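Bag Day, or how Aten lost to a trash can
Speaker notes, Rhonda Friesen

Open slow. Say the number first: 139 stops in one August. Wait for the laugh. The task was putting a liner in a wastebasket.
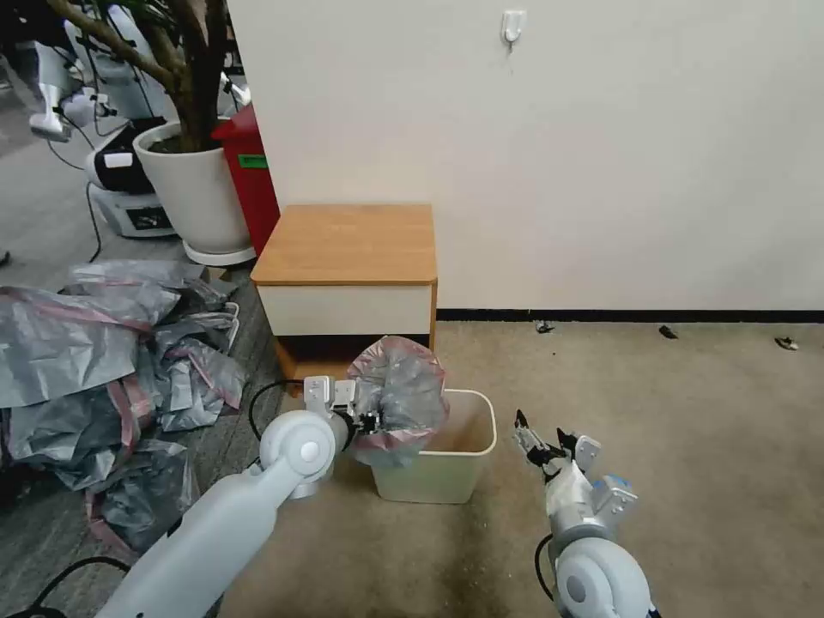
Liner at the basket, left gripper

The fault: the fingers closed on two layers of film and the software read one. Then it pulled. Shirin Bakhtiari's log for run 188 says "grip OK" five times — read it aloud, flat voice.
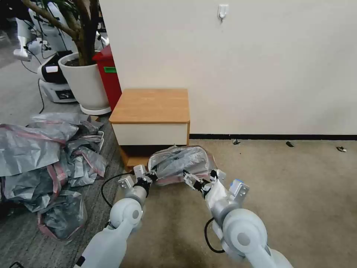

FAULTS / GRIP

Both arms on one bag means each can drag the other. Our force limit was set for boxes. Bags don't push back, so the limit never tripped. Mention the Kullitz wrist sensor, skip the invoice.

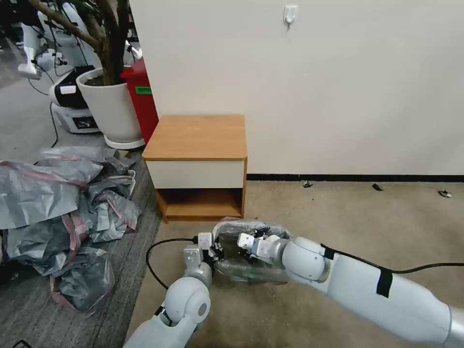 Why not just lower the force limit?
We did, and the arms stopped every time a cable brushed the floor.

Pause for water. Next: the stop button, and where we had put it.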